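Chapter 4
Can Machines Do the Chores Yet?

Most of us would hand over the housework tomorrow. Factories have used robot arms for decades, but chores are harder, as a home is never laid out the same way twice. This chapter looks at simple jobs such as picking up a container, and at what they ask of a machine.

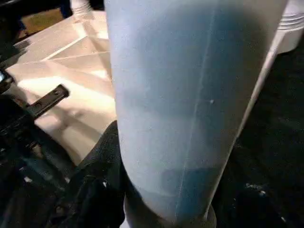 Why is gripping a plastic container hard for a robot?
The walls give when squeezed, and the weight depends on how full it is. Too little force and it slips; too much and it buckles.

Gönül Ekinci, who ran the Plarkelton trials, gave one arm 112 attempts at a single lifting task. It managed 48. Adding a second arm helped with bulky items but brought a new problem, the timing between the two. 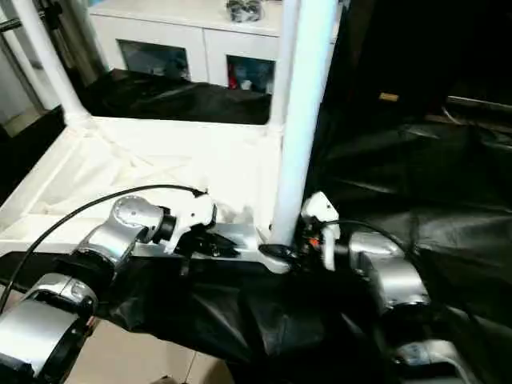
Timing matters most when both arms share a load. If one moves early, the object twists. Section 4.1 sets out how the labour is divided between the arms, and Section 4.2 compares the Plarkelton results with shop-floor work at Rirkusside.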